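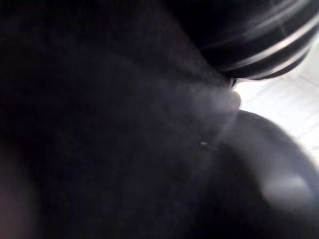 Handgelenkkamera: Bewegungsunschärfe und falsche Belichtung im Nahbereich

Tapio Aaltonen
Ich vergleiche zurzeit zwei Greifer am selben Arm, einen Parallelgreifer von Tralden und einen adaptiven Greifer von Grudska. Kamera am Handgelenk ist in beiden Fällen die Louro mit Autobelichtung, Steuerung Trisow. Auf Abstand sind die Bilder brauchbar. Kurz vor dem Griff an dunklem, weichem Material füllt dieses fast das ganze Bild, der helle Hintergrund daneben läuft ins Weiße und gestreifte Objekte verschmieren zu Bögen. Von 1578 Bildern der letzten Anfahrphase musste ich 117 verwerfen. Liegt das an der Kamera oder an meinen Einstellungen? Die Anfahrgeschwindigkeit möchte ich ungern senken, sonst sind die Taktzeiten nicht mehr mit der Messreihe vom November vergleichbar.

Raimo Kauppinen
Zwei getrennte Probleme.
Unschärfe: Die Automatik misst über das ganze Bild. Bei viel dunkler Fläche verlängert sie die Belichtungszeit, dann verschmiert alles, was sich relativ zur Kamera bewegt. Belichtungszeit fest auf 2 ms setzen, Verstärkung nachziehen, Rauschen in Kauf nehmen. Reicht das Licht nicht, Ringlicht mit Diffusor ans Handgelenk.
Überstrahlung: Messfeld auf den Bereich zwischen den Fingern begrenzen. Der Hintergrund darf ausbrennen, solange die Objektkante noch auswertbar ist. Braucht man beides, hilft eine matte graue Unterlage.
Außerdem Mindestabstand im Datenblatt prüfen. Liegt das Objekt darunter, bleibt es auch im Stillstand unscharf. Zum Trennen der Ursachen den Arm in derselben Pose anhalten und noch einmal auslösen.
Für den Vergleich beide Greifer mit identischen festen Werten fahren, sonst vergleichst du die Belichtungsregelung mit.

mkl_4
Hatte ich auch mal, andere Kamera genommen, seitdem Ruhe. Linse putzen schadet auch nie.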